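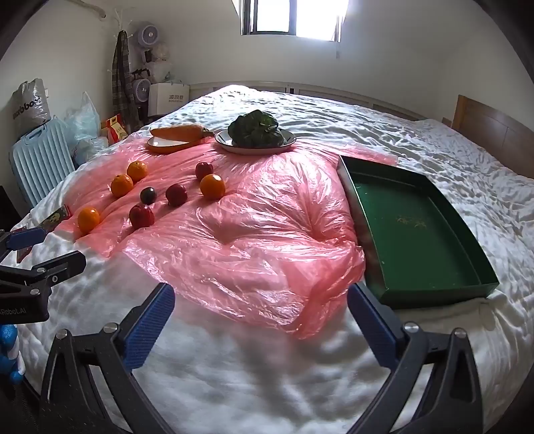
tovemark wrote:
Ok but 600 demos from how many homes? Because if it's 600 from the same room I don't care how good the curve looks. Araba's post says the policy "transfers" and then the table only has sorting success on the layouts it was trained on. Did I miss a page?

pinchpoint wrote:
You didn't miss a page, I just hadn't put it up yet. It's 600 demos over 25 rooms, recorded by hand with the gripper, no arm in the loop at all. Fruit goes from the pile to a plate or the tray. Then we held out 2 rooms completely and ran the trained policy there on the real arm. The held-out numbers are in the second table, which is up now (sorry, I wrote the post at midnight and uploaded the wrong draft).

Short version: oranges and apples carry over to the new rooms pretty well. Leafy stuff doesn't. The policy goes in too high, closes on the top leaves and tears off with a bit of green.

grutfan wrote:
Nice, thanks for putting the second table up. What did you do about soft surfaces? I tried something like this on the Grutholm rig last winter and everything I recorded on a mattress was garbage. You push down to get under an apple, the whole bed sinks, and the height you log means nothing.

pinchpoint wrote:
Yeah, that was the whole headache for us too! A bed is a terrible table. We ended up throwing out absolute height and training on the gripper pose relative to where it was a few steps earlier. So the policy never learns "go to this height", it learns "keep going down while the view looks like this." Nabila's idea, I fought her on it for a week and I was wrong.

The other thing that helped was recording on crinkly stuff on purpose. Plastic sheets, quilts, whatever moves when you touch it. If you only ever see a flat desk, the first wrinkle looks like an object and the policy tries to pick up the blanket. Ask me how I know.

tovemark wrote:
Relative pose fixes the sinking bed, sure, but now you drift. I've seen this with every relative action setup. Small error every step, no anchor, and by the end of a long task you're a hand's width off. How long are the episodes?

pinchpoint wrote:
Short, one pick and one place. I agree with you on drift for long ones. For a single fruit the camera is close enough to the target that it keeps correcting itself.

tovemark wrote:
Then please say "single picks" in the title. "Household sorting" makes me think it clears the whole pile.

AQuartey wrote:
Araba here. That's fair and I changed the title this morning. I do want to push back on the first comment though, the training layout table was never meant to be the transfer claim. It's there so people can check they've reproduced the training before they go move furniture.

Also people keep asking why we bother with hand-held recording when teleop is right there. Cost, mostly. With the Brana arm it took me most of an afternoon to set up in a new apartment, and half the apartments I wanted wouldn't fit it. With the gripper I walk in with a backpack. The demos are messier and I still prefer having them.

wutgate_user2 wrote:
Messier is putting it kindly lol. We ran both on our Wutgate setup and the hand-held data had people doing these quick little wrist flicks that the arm just can't follow. Had to filter a ton of it. In the end our teleop set was smaller and gave a better policy. So I don't buy that it's cheaper once you pay somebody to clean it up.

AQuartey wrote:
How fast were your people moving? We had that in the first batch. I made everybody slow way down and do a dry run with a cup before recording and it got a lot better. We don't filter by hand, there's a speed limit in the script and anything the arm can't track gets dropped automatically.

wutgate_user2 wrote:
Fast, we paid per demo. Ok yeah I hear it now that I type it.

grutfan wrote:
Hahaha. Is the script in the Moussa repo or a separate one?

pinchpoint wrote:
Moussa repo, tools folder. Default limit is tuned for our arm so change it for yours or you'll lose half your data.

tovemark wrote:
Read the second table. The plum row is way worse than apples in both new rooms and there's no comment on it. Size? Color?

pinchpoint wrote:
Don't know yet. My money's on color, dark fruit and dark shadow look alike to it, and Nabila thinks the fingers are hiding it at the last second. She's rerunning with a lamp on this week so one of us gets to gloat. I'll post the numbers in this thread either way.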